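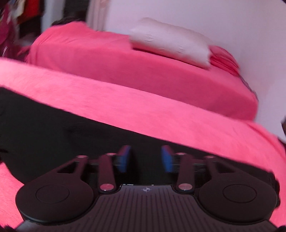
Washing a wool blanket at home without wrecking it

I've washed a lot of blankets in my life and felted exactly 2 of them, both from the same op shop, both on the same awful Thursday. So this is the method I use now, and it's been kind to everything from picnic rugs to a big old queen-size with satin edging.

First up, read the tag. If it says dry clean only and you love the thing, take it to the dry cleaner. If the tag's gone (mine usually are), do a burn test on a loose fibre over the sink. Wool smells like singed hair and goes out by itself, while acrylic melts into a hard little bead. Acrylic can go in the machine on gentle and you can stop reading and put the kettle on!

What you'll need

A bathtub or laundry trough
Wool wash, the eucalyptus kind if you like the smell
A couple of old towels
A clothes horse, or two lines side by side

Step 1. Shake and brush
Take it outside and give it a proper shake. Then go over it with a soft clothes brush, always in the one direction. You'll get more dog hair off now than you ever will once it's wet.

Step 2. Fill the tub
Lukewarm water, enough to cover the blanket. Swish the wool wash through before the blanket goes in – I used to pour it on top and spent ages rinsing out one soapy corner.

Step 3. Soak and press
Push it under and leave it for ten minutes. Press down gently with flat hands here and there. No rubbing, no wringing, no stomping like you're making wine. My neighbour Quyên Cù stomps hers and gets away with it, but hers are half polyester.

Step 4. Rinse
Drain, refill with water the same temperature, press again. Twice usually does it. A sudden blast of cold is what shrank my first one, I'm fairly sure.

Step 5. Roll and dry
Lay it on the towels, roll the lot up like a swiss roll and kneel on it. Then drape it across both lines in the shade and pull the edges square while it's damp. Give it a full day, two in winter – and check the hems before you fold it away, they're always the last bit to dry.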